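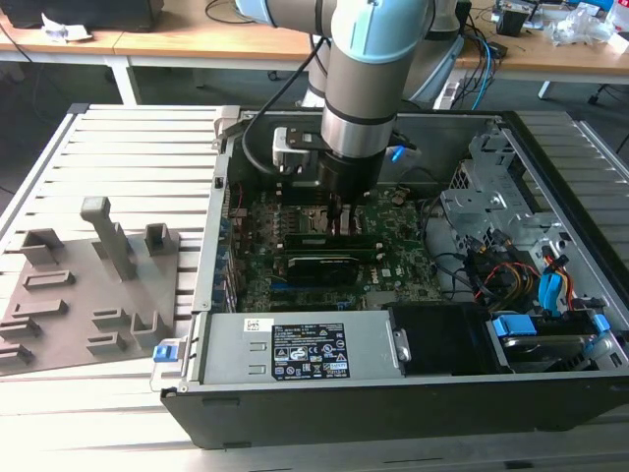 Ticket 1674
Queue: Equipment requests / Automation
Site: Flevthorpe, refurbishing bench
Opened: November 2019
Status: Open, waiting on quote
Priority: Normal

Subject: Second gripper and spares for memory cell, need budget figure before year-end freeze

Original request

We need to know what to order for the desktop teardown cell and what it will cost, so that the request can go in before the December cutoff. The cell does one job at the moment. The arm takes memory modules out of desktop towers and sets them down in the holder plate. Management wants to know if the same cell can also pull graphics cards and hard drives next year, and what we would have to buy for that.

The arm is paid for. What is not paid for is everything that touches the computer. Last year's budget had one line for "tooling, misc." and it was gone by summer.

Please answer the following:

1. Can the present tool do graphics cards and drives, or do we need a second one?
2. How many spare fingertips should we carry?
3. Do we keep printing our own holder plates or have them machined?
4. Is there a service contract we should be on?

Reply from bench, first entry

Some background for whoever approves this.

The tool on the arm now has narrow tips. They were picked for memory. They fit between the modules and the plastic clips without hitting the slot next door. For a graphics card they are too narrow. The card is heavier, it sits in a long slot with a retaining tab, and if you hold it by a small area it tips as it comes up. We tried it by hand with the arm in free drive mode, no program running, and stopped after a few cards.

Drives are a different problem. In the towers we get most often, the drive sits in a carrier with a plastic tab on each side. Both tabs have to be squeezed at once. That is a wide grip at low force. The narrow tool does not open far enough.

So the answer to item 1 is that we need a wider gripper. It does not have to replace the narrow one if we also buy a tool changer. If we don't buy the changer, somebody swaps tools with a hex key and redoes the tool calibration every time, and we lose most of the morning.

Reply from bench, second entry

Fault history for the cell, copied from the paper log because purchasing asked what we spend downtime on.

Fault: arm stops with protective stop while moving down into case.
Cause: cable from wrist sensor caught on drive cage.
Fix: rerouted cable, added two more ties. Has come back once, after the cable was replaced with a longer one. Order the short one.

Fault: module dropped on way to plate.
Cause: worn fingertip pad.
Fix: replaced pad. Last pad in the drawer.

Fault: module set down crooked, next module lands on top of it.
Cause: holder block on plate had shifted. Screw had pulled out of the print.
Fix: reprinted block with a brass insert. No repeat on that block. The others still have plain holes.

Fault: camera does not find memory slots.
Cause: glare off the table and off the power supply lid.
Fix: turned off the overhead strip nearest the cell and lowered exposure. Works for dark cases. Light cases still miss now and then. A diffuser or a ring light should be in the budget.

Fault: tool will not close, no error on pendant.
Cause: connector at tool not fully seated.
Fix: reseated. Check this first before calling anyone.

None of these needed a service visit. The one visit we did pay for was the brake noise last spring, and that was under warranty.

Reply from purchasing

Thanks, that helps. A few things before I can put numbers in.

Prisano quoted us for the original tool and still has our drawing on file. They can quote a wide gripper and a changer together. I asked them to list the changer as its own line so we can drop it if the total is too high. Lead time they gave by phone is 5 weeks, not in writing yet.

Gondgate sells the fingertip pads. Their minimum order is 30. You asked for ten. The price per pad at 30 is low enough that I would take the minimum and put the rest on the shelf. Please confirm they don't dry out or go hard in storage.

For the ring light, send me a part number. I can't get a quote on "a ring light."

There is a ceiling to keep in mind. Anything over $1000 on a single line goes to capital and needs a second signature. The gripper will be over. The changer will probably be over. Pads, light, cables and inserts can all go under consumables and I can release those this month.

Reply from bench, third entry

Pads: supplier sheet says to store them in a closed bag away from light. We have a cabinet. Go ahead with 30.

Cables: two of the short version. Part number is on the old bag, I will bring it over.

Light: part number to follow. We want to borrow one first and see if it helps with light cases. If it doesn't, take the line out.

On the holder plate, we would rather keep printing. The layout is going to change once graphics cards are added, and a machined plate would be scrap by then. Budget for filament and a box of brass inserts. Look at machining again when the layout has been the same for six months.

One more item for the list. The wide gripper has to clear the inside of the case as well as open wide enough. The quote form only asks for stroke and payload. Send Prisano the outside dimensions of the tool we can accept, or they will send us something that grips a drive fine on a table and can't get down to it in the chassis.

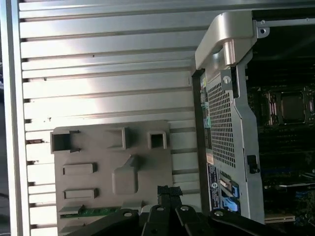
Can we hold off on the tool changer and add it next year?

It can wait, provided the wide gripper is ordered now with the mounting plate that fits the changer. That plate costs a little more than the plain one, and it saves buying the gripper's mount twice.

Reply from purchasing

Understood. I have asked for the changer-ready plate on the gripper line. Changer is moved to a separate request for next year, marked as optional.

Service contract: Dambrauskienė sent their standard offer. It covers one planned visit a year, software updates and phone support during office hours. It does not cover tooling of any kind. Looking at your fault list, all five faults were at the tool, the cable, the plate or the camera, and none of them would have been covered. I would like to leave the contract out and keep an amount aside for one paid visit. Please say if you disagree.

Reply from bench, fourth entry

Agree on the contract for now. The arm warranty runs through next year. We should look at the offer again before it ends, since the price may be different for an arm that is out of warranty. Put a reminder on it.

Please also budget hours. The quote covers hardware only. When the narrow tool was installed, we spent more time on teaching positions and fixing grip force than we had planned for, and none of it was in the request. For the wide gripper we need time for:

- mounting and tool calibration
- new grip positions for drives, then for graphics cards
- new plate layout and printing
- test runs on scrap towers, with someone standing at the stop button

Start with drives only. Graphics cards come after, when drives run without help for a full shift. If money gets tight, that is the place to split the project.

Also set aside a pallet of scrap towers for testing. Last time they went out to the recycler before we were done and we tested on stock.

Current order list

Release this month, consumables:
Fingertip pads, narrow tool, 30, Gondgate
Wrist sensor cable, short, 2
Brass inserts, one box
Filament, gray, same as now
Ring light, on hold until tried

Needs second signature, capital:
Wide gripper with changer-ready plate, Prisano, written quote pending

Next year, optional:
Tool changer, Prisano
Service contract, Dambrauskienė, review before warranty ends

Not ordering:
Machined holder plate

Status notes

Pads and cables ordered. Inserts ordered.
Tool dimensions sent to Prisano along with a drawing of the case interior.
Prisano asked what force the drive tabs need. Bench to measure with the spring scale.
Measured on several carriers and sent. Old carriers are stiffer than new ones, so the higher figure was given.
Waiting on written quote. Ticket stays open.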